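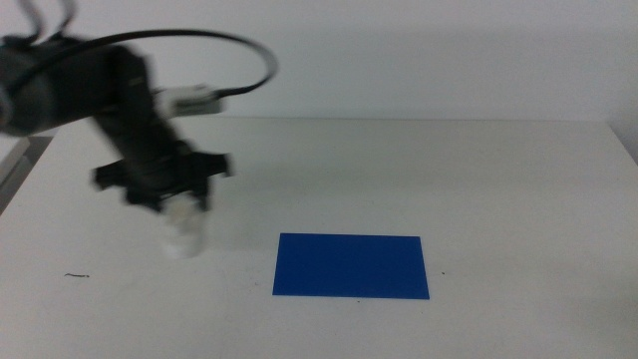

Sidbridge Lunch Room: tables and tableware
Progress report to the Imix small grants fund
Period covered: January to April

Summary of the period

The lunch room has been open on all its planned days and served 1,804 meals. The work paid for by the grant is mostly finished. The old tables have gone, the new pale-topped ones are in use, and the plain blue mats and white cups have replaced the mixed set we described in our application. The serving trolley has not been bought and we would like to discuss that part of the budget with you.

Tables

The new tables came from Öztürkmen in two deliveries. The first was complete. In the second, one top had a chipped corner and was exchanged within a fortnight at no charge. The tops are off-white and wipe down well with a damp cloth and ordinary washing-up liquid. They do show every crumb and hair, so we now wipe them before the mats go out as well as after the meal. This adds a few minutes to setting up.

We had expected to need felt pads on the legs because of noise in the hall below. We fitted them to two tables as a trial and the dance class has asked for the rest to be done. The pads are cheap and will come out of our own funds.

Mats

The application asked for patterned mats. After talking to the people who eat with us we changed to a single bright blue. Several of them have poor sight and found a white cup hard to pick out on a pale table. With a blue mat at each place it is easier to see where the setting begins and ends. The cup goes at the side of the mat until the plate has been put down, and is then moved in closer if the person wants it there. There have been fewer spills at the two tables where we kept a note of them, though we only did this in March and would not put much weight on it.

The mats lie flat and have straight edges that have not curled so far. We bought 61, enough for a full sitting with a few spare. Three have been marked by hot dishes and are now used under the water jugs.

Cups

The white cups are from the Zorkano catering range. They have no handles. This suited most people but not everyone, and we have kept back a box of the old handled mugs for those who ask. The cups stack without sticking and fit the racks in the dishwasher. Four have been broken, all at the sink.

Money

The award was £900. We have £282 left, which is the sum set aside for the trolley. The model we priced last year is no longer made and the nearest replacement costs over twice as much. It is also too wide for the kitchen door. We would prefer to spend the remainder on a second set of cups and a lidded storage box for the mats, and ask for your agreement to this change. Receipts for everything bought so far are attached to the covering email.

Still to do

Felt pads on the remaining tables. A setting-out sheet for new helpers, with a drawing of one place. A short round of questions at the tables in June about the height of the new tops, as two people who use wheelchairs have told us the crossbar gets in the way of their footrests. We have written to Öztürkmen to ask if the bar can be moved and will pass on the reply.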